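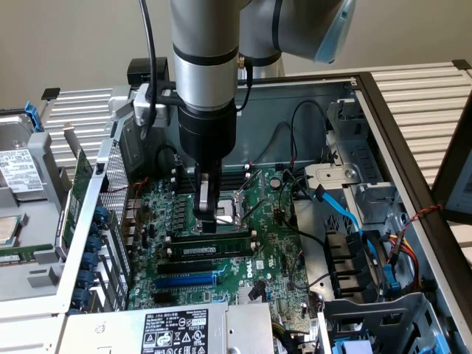

Arm over an open Dell desktop, CPU socket empty, lever out.

Workshop tips: house rules for the bench arm

Parts first, arm second. Lay the case on its side and get everything you've already pulled onto trays. A stick of RAM left on the bench will find an elbow, yours or the machine's.

Keep your hands out while it's moving. The written rule at Rislow is 18 inches from the gripper unless the arm is stopped, and "I was only going to nudge the cable" has never been accepted as an exception.

Tie back loose wires before you start. Drive cables and power bundles love a gripper finger. Twist ties are fine. Tape leaves goo.

Sockets get the slow setting. We run at 9 percent speed anywhere near a CPU socket and 70 over open bench. Yes, it's dull to watch. Bent pins are duller, and you get to look at those through a magnifier.

Do not let the arm near the inside of a power supply. Nobody opens those here, with or without a motor. Unplug the cord, hold the power button for a few seconds, then begin.

Check the arm's own cable too. It should have slack at full reach and nothing to snag on the way down.

Label as you go. Plollby keeps a jar of orphaned screws, over 81 at last count, and is strangely proud of it. Use an egg carton.

Stop button stays within reach of whoever is running the job. Coffee does not go on that side of the bench. Coffee does not go on the other side either.

Last updated 2019-09-15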